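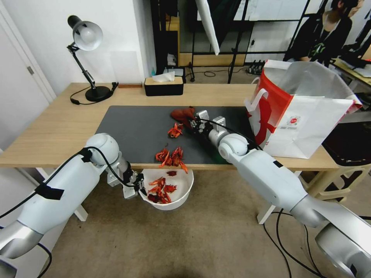
Uvus Leak Catcher for old ceilings, standard size. Sheet, hose, two poles, clips. For when the rain is coming through and the roofer can't get to you till Friday. A slow drip, fine, use what's in the kitchen. A rounded white plastic bowl with a thick rim, same sort as the one on the carpet there, tip out the dried red pepper and it'll do you a night if you remember to empty it. Anything faster than that and you want the water going somewhere on its own, down a hose and into a sink or out of a window, so you can go to bed.

Home > Rain and Damp > Indoors > Leak catchers

Uvus Leak Catcher (standard)
In stock. Goes out same day if ordered before 2pm.

What it is
A square of coated cloth, 1000 mm each side, with a drain fitting in the middle. Hangs under the leak. Water lands on cloth, runs to the middle, goes down the hose. No power, no pump. Folds up to the size of a bath towel and lives in a cupboard till you need it.

Made by Van Wyk. We've sold their gutter guards for years and this came out of the same workshop. The first batch had grey clips which went brittle in the cold, the current ones are black and a lot better. If you've still got grey clips get in touch and we'll send you a set of the black, no charge.

What you get
Cloth with drain fitting
Hose, 9 metres, with a screw collar
Two spring poles, floor to ceiling
Clips and cord
Bag

Not in the box: bucket. Any bucket. We do a 20 litre one with a lid and a pouring lip but the one you've got is probably fine.

Putting it up
Move the furniture first. Everyone does it last.
Stand the poles either side of the drip, twist till they grip. Don't over-twist on lath and plaster, you want them snug and no more. If the ceiling is already bulging leave it alone, don't put a pole anywhere near it, and keep people out of the room. That's a job for somebody with a ladder and a dust sheet.
Clip the cloth by its corners. Let it sag. People pull it tight like a bed sheet and then water sits in the corner and comes over the side.
Screw the hose on by hand. Check the washer is in, it does like to fall out in the bag.
Run the hose downhill all the way. No loops. A loop holds water and then you've a full cloth over your head and a dry bucket.

Takes ten minutes the first time. Less after.

Old houses, a few notes
The wet patch is hardly ever under the hole. Water runs along a joist and drops off where it fancies, often a good way across the room. So put the catcher under the drip and look for the cause seperately.
Two drips close together, one cloth will usually do both. Two drips at either end of the room, you need two. There's a Y piece for joining the hoses.
Low ceilings -- the poles go down to a cottage height but check the sizes below. Very high ceilings you'll need the extension set.
Picture rails are handy. You can cord the cloth off a sound one and only use a single pole. Give it a good tug first.
If water is coming through a light fitting, switch off at the board and ring an electrician. Don't hang this or anything else there.

Sizes
Cloth: 1000 mm x 1000 mm
Hose: 9 m
Poles: see the pole chart, in the downloads tab
Weight it'll hold: don't let it fill. It's for draining, not storing.

Which one do I want
Standard (this page): one room, one leak, ordinary ceiling.
Trilus: same cloth but three corners and no poles, for loft use. Ties to the rafters under a slipped slate. Better if you can get up there, as it catches the water before it reaches the plaster at all. Hose is the same so the fittings swap over.
Uvus Wide: for bays and landings. Out of stock, more in August.

Looking after it
Rinse, hang, dry properly, then fold. Put away damp it will smell and it will mark. Old roof water is brown, the stain on the cloth doesn't come out and makes no difference. No tumble dryer. Mild soap is ok, bleach isn't.
Spare washers are in the little pocket inside the bag. Most people never find the pocket.

Questions we get
Will it mark my ceiling? The pole ends are soft rubber. On fresh paint put a bit of card between.
Can I leave it up? A few weeks, yes. It's a stopgap. Get the roof seen to.
Can I use my own garden hose? Only with the adaptor, sold on its own. The collar isn't a garden size, sorry. We did ask.
Does it work for a burst pipe? No. Turn the water off at the stopcock.
Is it noisy? Quieter than a bucket. Drips on cloth make a dull pat, you stop hearing it. Drop a sponge in the bucket for the other end.

Delivery and collection
Free over the minimum basket, small charge under it -- shown at checkout. Poles are long so the box is long, won't go through a letterbox or in a parcel locker. Somebody needs to be in.
Collect from the Dultberg counter if you're near. Ring the bell at the side door, the front one sticks when it's wet. Open till 5 most days and 4 on a Friday.
Returns fine if it hasn't been used. If it's been rained on its yours, unless it's faulty, then send us a photo and we'll sort it out.

Goes with
Y piece
Pole extension set
Hose adaptor
20 litre bucket with lid
Spare black clips

Pole chart and instruction sheet are under Downloads. Instruction sheet has the clips the wrong way round in the second drawing, go by the words.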